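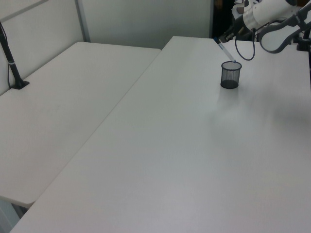 Clearing a desk, quick version. Everything off first, yes everything, then wipe down and let it dry. Pens go back last – one mesh cup, black like this one, set well in from the front so your elbow misses it. Test each pen on scrap before it goes in. Dead ones, bin.

Whiteboard markers: cap on tight, check it clicks. Give the cup a rinse every May or so, dust gets in teh mesh. Whole job, 25 minutes. Drawers next time.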